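How Households in Skerbridge Store Small Things
Student project report, Module 4: Everyday Life and Housing

1. Why I chose this subject

When I moved to Skerbridge for my studies, I rented a room with almost no cupboard. I began to notice how my neighbours solved the same problem, and I saw that every home had its own system for keys, batteries, letters, buttons and medicine. My tutor, Davina Baird, suggested that I make this my project. The question is simple: where do people put small things, and can they find them again?

2. Method

I made a short questionnaire and left it at the library and at the Vanness community hall during May. In total 79 households answered. After that I visited 19 of them, always with permission, and asked one person to show me the place where small things are kept. Jessie Kerr from my course helped me with the visits in the older streets near the harbour, where I did not always understand the local accent.

I also asked each person to find three objects while I waited: a spare battery, a needle and a recent letter from the council. I did not use a stopwatch. I only wrote down if the person found it at once, after some searching, or not at all.

3. Results

Most homes have one main drawer, usually in the kitchen. In the flats built after the war this drawer is narrow and deep, so the things at the bottom are forgotten. Ishbel Tosh, who has lived in the same flat for 50 years, found in her drawer a bus ticket from before her daughter was born. She was very pleased and put it back.
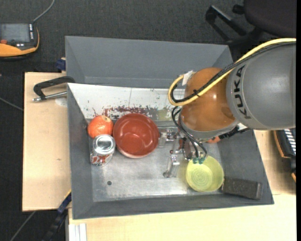

Open containers were the second most common solution. Eleven of the visited homes used a bowl, a tray or a box without a lid, and people with open containers found the battery more quickly than people with drawers. The weak point is that a container is often chosen for its size and not for what must go in it. A large grey bin on a wooden table can take almost anything, and for this reason it is difficult to say what belongs there. A bright bowl, for example a yellow-green one, is easier to remember by its colour, and two persons told me that they think "the green bowl" before they think of the object. The families who gave each container one name and one purpose had the fewest problems with the needle.

The council letter gave the worst results. Only six people found it at once. Some keep letters behind the clock, others on top of the fridge, and Jean Dow keeps them inside a cookery book, at the page for soup. She found hers immediately.

4. Discussion

I expected that bigger homes would be better organised, but my visits did not show this. The number of people in the home seems more important. When one person decides the system, the others do not know it, and they ask. Fiona Cairns told me that her sons telephone her at work to ask where the scissors are.

My group is small and I cannot speak for the whole town. Also, people who answer a questionnaire about storage are maybe more tidy than people who do not answer. If I did the project again, I would visit the same homes twice, once in winter, because several persons said that gloves and torches change everything.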